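February
Posted by Luzius Hofstetter

The worktop saga, part two

So when I left you last time we had a hole in the kitchen where the old worktop used to be, a sheet of chipboard balanced on the cupboards, and a very firm belief on my side that the new one would be in before the end of the month. Well. It's February and I'm typing this with my elbows on the chipboard.

The problem is that I can't choose. I thought I could! I went into Tedero (the big kitchen place past the roundabout at Heris) knowing exactly what I wanted, which was oak, oiled, nice and thick, the sort of thing you see in farmhouses. I came out with a bag of stone samples so heavy the handle gave way in the car park. Seraina was waiting with the engine running and just looked at me.

What happened in between was a woman called Berrada on the worktop desk, who asked me two questions. Did I drink a lot of tea, and did I wipe up straight away? I said yes, and then I said no. She put the oak sample back in the drawer. I've never been read so quickly by a stranger.

So now we're on veining. I had no idea how many opinions a person could have about veins until I started having them. Some of it is faint and smoky and you hardly notice it from across the room, and some of it looks like somebody dropped a road map in milk. My mother's friend has the road map kind and I always end up following one line with my finger all through lunch. It goes off behind the toaster. I'd quite like to know where it ends.

The other thing is the floor. We've got pale boards right through the downstairs, laid by the people before us, and I'm fond of them in spite of the gap by the back door where every single pea goes. I was worried that light on light would look like a dentist's. Seraina says it wouldn't, she says a pale floor keeps the stone from looking chilly, and I have to admit I'm coming round to it.
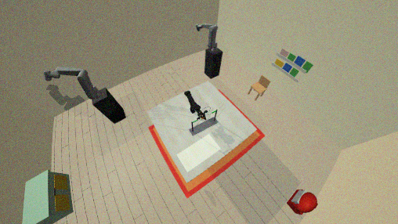
Blotchy pale grey over light boards. I'm warming to it.

We did try the dark samples as well. There was a near-black one that I loved for an entire evening. Then I made toast. I won't go on about the crumbs, but if you've got black worktops and you also eat toast, please write in and tell me how you live, as I'd like to learn.

Prices, then, as a few of you asked last time. The sample we like best comes in at 280 a metre and that's before anybody cuts a hole in it for the sink. The hole is another 86. For a hole! I did ask whether we got to keep the bit they cut out and apparently we do, so I've got plans for a very expensive cheese board. There's a man up at Irkel who does offcuts and ends of slabs for a lot less, and we drove up there one morning in the sleet and had a good poke about. Lovely place, freezing cold, a dog asleep on a pallet. He had one piece that would have been perfect if our kitchen was 20 centimetres shorter. I measured it again in case it had grown. It hadn't, and neither of us could face a join right next to the hob.

Seraina wants proper marble. I'll be fair and put her side, since she reads this. Her gran had a marble slab for pastry that was stained and scratched and chipped at one corner, and everybody in the family fought over it when the house was cleared, so she doesn't see what's so terrible about a mark. She likes that it shows what you've been up to. I like it too, in other people's houses. In mine I can picture the exact moment I cut a lemon on it and then go and answer the door.

And it is beautiful, that's what's so annoying.

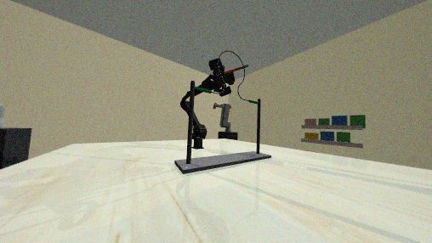 White marble with the faint grey veining Seraina keeps going on about.

We've been testing. I've got the samples lined up by the kettle and I've been putting things on them overnight, a ring of coffee, a bit of beetroot, a splash of vinegar, half a teaspoon of turmeric (that was a mistake, it got on the tea towel and then on me). The quartz one shrugged off everything apart from the turmeric, which left a yellow ghost that took 5 days to fade. The marble got a dull patch from the vinegar that you can only see if you crouch down and squint towards the window. Seraina's view is that people who crouch and squint at worktops deserve whatever they find.

I'm going back to Tedero next week to talk about edges. There are edges! You can have them square or rounded off or with a little slope like a picture frame, and each has a name and I've forgotten all of them. I hit my hip on that corner by the fridge most mornings so I'm voting for rounded, and on this one at least we agree.

Meanwhile the chipboard has started to swell where the washing-up bowl drips, and I've put a plate over it so I don't have to look. If any of you have lived with marble for a few years and have a lemon story, good or bad, leave it in the comments. Same goes for sealing it, as I've read once a year and I've read every three months and I'd like to know which it is before I let Seraina win.

Contact me | © Luzius Hofstetter, all rights reserved | Back to top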